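Notes for the October talk, Jinberg makers' evening
Tahmineh Asadi

Slide 1, title

Say hi, say thanks for the pizza, check the mic. People at the back can never hear me and are too polite to say so.

I'm Tahmineh, I build things at Achari, the shared workshop over the tire place, and for the past while the thing I've been building is called Zavora. Zavora is a pair of robot arms with hands and a head camera, on a rolling base. I want it to do small jobs around a wheelchair. Fetch it, turn it, get the fabric out of the way when it's folded up and stuck. My talk is mostly about what went wrong, so you can get yours wrong in new ways!

(Ask: who here has built an arm? Who has built an arm that got thrown in a closet? Keep hands up. Me too.)

Slide 2, why wheelchairs

My aunt used one for years, and what drove her up the wall was never the big stuff. She could get herself into the car. It was the chair being three feet too far from the bed, or facing the wrong way, and having to call somebody for that. So the goal is very small on purpose. Bring the chair closer, point it the right way, stop.

I started with a kitchen chair on casters because it was what we had. Don't do that. A kitchen chair rolls any way you shove it and a wheelchair very much has opinions about direction. I lost 2 months to the kitchen chair (pause here, let them laugh, they always laugh).

Slide 3, the view from the head
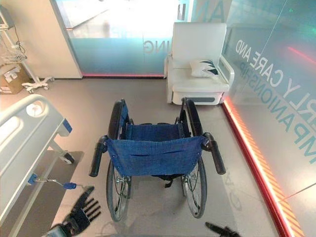

Picking where to grab took longer than building the fingers. I'd assumed the armrests, because that's what I'd grab if I was standing in front. Then I spent an afternoon pushing the chair around myself and felt pretty silly, since the chair comes with perfectly good places to hold it. Come in from behind and there's a push handle each side with a black rubber grip on it, sticking out toward you, and the hand can come up from underneath with the fingers spread wide and close when it gets there. Rubber is so forgiving! Bare metal tube was a nightmare by comparison, the fingertips just skated. The other thing to plan for is the room. Frosted glass with daylight behind it goes nearly white for the camera, and a shiny pale floor gives you a faint reflection of the chair that my first detector happily called a second chair. I ended up throwing away everything below the floor plane before looking for handles. Crude, but I still do it.

(If somebody asks about the detector: it's small, it was trained on 38 clips, yes that is too few, yes I know.)

Slide 4, the fingers

Go fast on this one, there's a parts list on the handout.

The fingers went through a lot of versions. Early ones were stiff and strong and they scared me. I had one close on a paint stirrer and that was the end of that version. Now there's a soft limit in the software and also a dumb mechanical slip in the drive, and I want the dumb one to be the one that saves you. The boards are Sornix boards, bought used, and they will quietly forget their settings if the supply sags. Write the limits back every time you boot. Every time! I have this on a sticky note on my monitor and I'm putting it on the slide too, in 70 point type.

Wiring: leave more slack at the wrist than looks reasonable. Then leave more.

Slide 5, fabric

OK so this is the part I came to talk about, because rigid stuff is sort of solved if you're patient, and cloth is awful.

Cloth doesn't stay where you measured it. You touch it and it moves, you pull it and it gets longer and narrower, and if there's a slit or a loose edge then your nice neat model of a strip is now a model of nothing. My first plan was to grab from above with a big firm squeeze. What works better for me is a light pinch near the end with the wrist camera looking straight down the length of it, so that what's being held and what's hanging free are both in view.
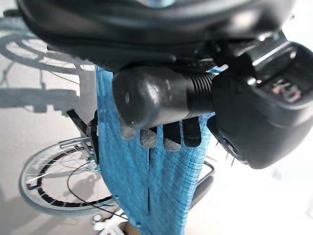
I pull very slowly after that, stopping every little bit to look again. If the free part hasn't moved the way the held part has, something's caught, and the only sensible thing to do is let go. It took me ages to accept that letting go counts as a good outcome. I kept writing code to pull harder.

And watch out for wheels. Spokes love a loose strip of anything. I now keep a no-go zone around each wheel and the wrist isn't allowed in there with something in its fingers, period. It makes some jobs slower and a couple impossible, and I'm fine with that.

Slide 6, lighting and cameras

Lock your exposure. The wrist camera blows out toward bright floors and the automatic setting will chase it around the whole time you're moving. I set mine by hand for the fabric and let the floor go white.

Shadows were the other one. A wheel throws a really crisp shadow on a pale floor, and I had a whole evening of chasing a grasp point that was on the shadow. Comparing with depth sorts that out, as long as you remember to turn the depth on (I had not).

Slide 7, money and time

It'll come up, so just say it. The arms were the expensive bit. The hands are mostly printed, 32 hours on the shop printer for a full set if nothing fails, and something fails. Budget for the second set.

Slide 8, what's next

Brakes. I haven't touched the chair's brakes yet and the whole thing is a toy until I do. If you know anything about small levers in awkward places, please come and find me by the coffee.

Questions. Repeat each one into the mic before answering. Finish by nine, they lock the lot.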